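Home Storage and Handling of Solid Dose Medicines
Handout 2: Sorting bottles into an open bin
Course notes, Samuele Pace and Graziella Caruso

Scope

These notes cover the sorting of pill bottles on a household table into a single open bin. Liquids, inhalers, patches and anything kept in the refrigerator are treated in Handout 3. Labels are covered in Handout 1 and are repeated here only where the sorting depends on them.

2.1 Terms

Bin: an open rectangular container without a lid, used to hold bottles upright. In the exercises it is the only container on the table.
Bottle: a rigid plastic container with a screw or push-and-turn cap, holding tablets or capsules.
Current: a medicine on the person's present list.
Lapsed: a medicine past its printed date, or one that a prescriber has stopped.
Unresolved: a bottle that cannot be placed in either group from its label alone.

Unresolved bottles do not go into the bin. They stay on the table until the list has been checked with the pharmacist.

2.2 Preparing the surface

Use a table at standing or sitting height with even light. A plain wooden top is acceptable if it is wiped and dried first. Joints between boards collect powder from broken tablets and should be wiped along their length.

Food and drink are removed. Houseplants may remain if they do not overhang the area where bottles are opened. Leaves that reach over an open bottle are moved aside or the plant is turned. Soil and water from a pot must be kept away from labels, as the ink on many pharmacy labels runs when damp.

The bin is placed near the middle of the table with its long side toward the person sorting. Bottles are set out around it with space for a hand between each one.

2.3 Choice of bin

The wall should be lower than the shoulder of the tallest bottle, so that the cap can be gripped without tipping the bottle. Rounded inside corners are easier to wipe than square ones. A strong color helps where the bottles and caps are all white, particularly for people with reduced contrast vision – a white bin on a pale table is the least suitable combination.

A bin without a lid is not child-resistant. It organizes the bottles inside a locked or high cupboard and does not replace the cupboard.

2.4 Procedure

1. Take every bottle out of its usual place and stand it on the table with the cap on.
2. Check that each cap is closed. Do not open a bottle at this stage.
3. Read the name, strength and date on each label aloud or against the written list.
4. Move lapsed bottles to the far end of the table.
5. Place current bottles in the bin one at a time, labels outward.
6. Leave unresolved bottles where they stand and write them down.
7. Wipe the table and return the bin to the cupboard.

Each bottle is lifted by its body. Lifting by the cap is a common fault and is marked down in the practical, since a cap that has not engaged will release the bottle.

2.5 Bottles without distinguishing features

White bottles with white caps account for most sorting errors in the practical. Shape and size are not evidence of contents. Two bottles from one pharmacy may differ only in the printed strength, and a refill may arrive in a different bottle from the last one. Position on the table is not evidence either; a bottle that has been moved is read again.

Do not mark caps with a pen. Caps are interchangeable between bottles of the same neck size, and a marked cap on the wrong bottle is worse than an unmarked one.

2.6 Table layout before sorting

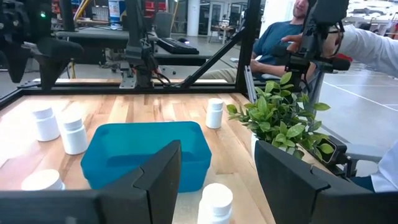
Training room, January 9, 2023

The teal-blue bin is at the center of the wooden top and the white bottles stand outside it, at step 1 of the procedure. Compare the spacing with section 2.2. The bottle behind the right rear corner of the bin is overlapped by the foliage of the plant and would be the first to be moved clear, before any label is read.

The bin contrasts well with both the bottles and the table, as recommended in 2.3.

2.7 Practical

Work in pairs, one reading and one placing. The time allowed is 10 minutes. The reader does not touch the bottles. Change roles and repeat with the bottles rearranged by the instructor.

Record for each bottle: name, strength, printed date, group. An entry left blank is treated as unresolved.

2.8 Questions for the April session

Where should a bottle go if its date is legible and its name is not?
Which steps change if the person sorting has the use of one hand only?
When may two part-used bottles of the same medicine be combined? (See Handout 1, section on lot numbers.)

Written answers go to G. Caruso before the session. Maximum 300 words in total.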